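Projects > Student robotics > Opinion

We use cookies to remember your reading preferences. Accept | Manage

Mark the log, leave the demonstration alone

Majdi Yammine

The Kudetti course asks each student group to spend a term getting a two-arm workcell to serve food from a small shop counter, and then to show it to visitors in July. I have supervised the course for long enough to have a settled view of how it should be marked. At present 60 per cent of the grade comes from the July demonstration. I think the figure should be zero.

A demonstration is a single sample. A group that succeeds in nine attempts out of ten will still fail in front of the examiners one time in ten, and a group that succeeds half the time has an even chance of looking perfect. We would not accept that from a student who timed one swing of a pendulum and reported the period. We accept it from robotics students because the visitors enjoy it and the timetable has a slot for it.

The effect on the work is easy to see from the logs. In the last month of term the groups stop recording failures. They stop moving the objects between runs. One group last year put tape on the table to fix the position of every item to within a few millimetres, and their success rate rose sharply. What they had built by July was a playback machine. It was marked highly. The group at the next bench had left their positions free, dropped one item in front of the visitors and lost a grade for it.

I do not blame the first group. They read the mark scheme correctly.

The food task is a good one and I would keep it. Colleagues at Abu Hammour, who run a similar course, use machined blocks and pegs, and their reasoning is sound as far as it goes: the parts are identical, they do not go off, and any failure can be put down to the controller. The trouble is that a block tolerates almost any grip force the gripper can produce. A sandwich does not. Too little force and it slides out during the lift; too much and the filling leaves at the sides. Between the two there is a usable band, and it changes with the bread, the filling and how long the thing has been out of its packet.
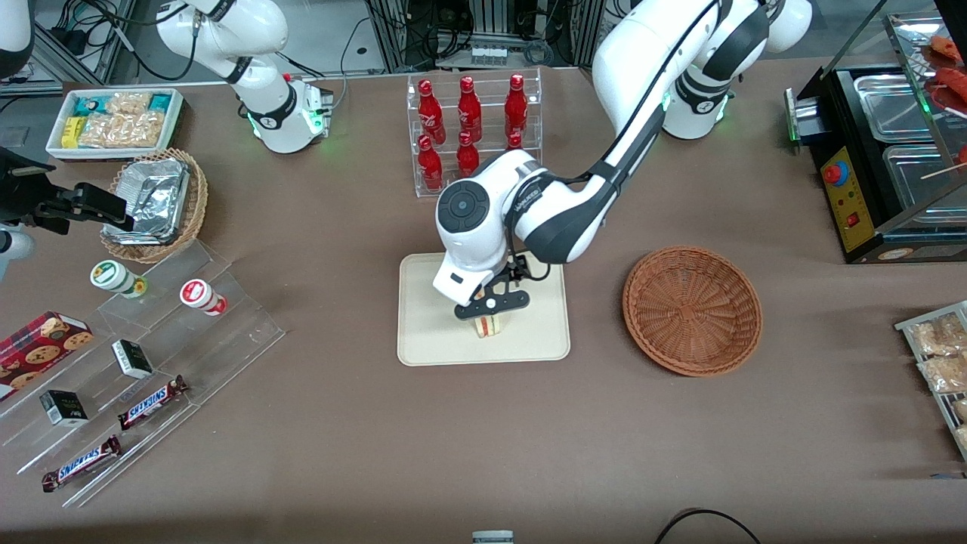

The band also depends on where the fingers close. Near the crust the bread is stiffer and will take more load. Towards the point of the triangle there is less to hold, and a small error in approach turns the sandwich instead of lifting it. Students who have only handled blocks tend to tune the force first and the approach afterwards. With soft food the order has to be reversed, and most groups need several weeks to find this out. Those weeks are the most useful part of the course, and under the current scheme they earn nothing.

Release is the other neglected half. Groups write pages on grasping and one line on letting go. Open the fingers too high and the sandwich lands on its edge. Open them too low and the fingertips press it into the tray before they part. The height has to be measured, and it has to be measured again when the tray is changed.

What I would mark is the log. Last year's groups recorded 1,564 attempts between them. Of those, 702 have a written cause of failure or a note on why the run was judged a success. The rest have a timestamp and a tick or a cross, which is of no use to the next group or to the one that wrote it. A student who can say that a lift failed because the left finger touched first, and can point to the 17 runs that show it, has understood the system. I would give that student a high mark if nothing at all worked on the day.

The usual objection is that a log can be padded. It can, and so can any lab book. An examiner who picks 2 entries at random and asks for the run to be set up again will know within a quarter of an hour whether the author was there. We did this as a trial using the Jotix logging sheet, and it took less time than the demonstration, which needs a morning of setting up and most of an afternoon.

A better objection is that students need a deadline with people watching. Some of them do work harder for it. I would keep the July event for that purpose, open to families and other departments, with no marks attached. Groups could then attempt the harder arrangements: objects moved by a visitor, baskets swapped, both arms working over the same part of the table. At the moment no sensible group attempts any of these in public.

There is also the matter of what employers ask. The people at Prullberg who take our students on placement have never asked me how the July event went. They ask whether the student can write down what happened, in order, including the part that went wrong. I have had to answer that question with a demonstration mark, and the mark does not contain the information.

The mark scheme comes up for review before the next intake. My proposal is 70 per cent for the log and its re-run check, 30 per cent for a written account of one failure mode chosen by the group, and the July event kept as it is without a grade. The logging sheet will need an extra column for release height.

Related items
Choosing finger pads for soft objects
Kudetti course: notes for new supervisors
Why we stopped taping the table
Two arms, one workspace: a term of near misses
Placement reports and how to write them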